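Folding long stuff on a marble-look top

kistwood_kati
Finally gave up folding on the bed and I love it! A smooth gray top and one shallow white basket at the corner — so much easier on my back.

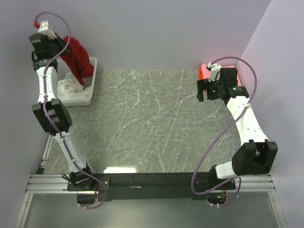 Red cloth over the basket, white one in it

vilmos_i
Wouldn't the cloth slide? I'd want a towel down first.

kistwood_kati
A towel bunches up worse! I lay long pieces on the diagonal for more room.

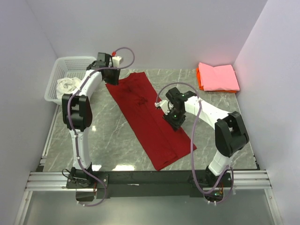 1 min read

Virág
Love the dark red! I'd smooth out that wrinkle near the top before the next fold, though.

vilmos_i
Still team towel. But okay, I'll try the diagonal with 2 pairs of pants tonight.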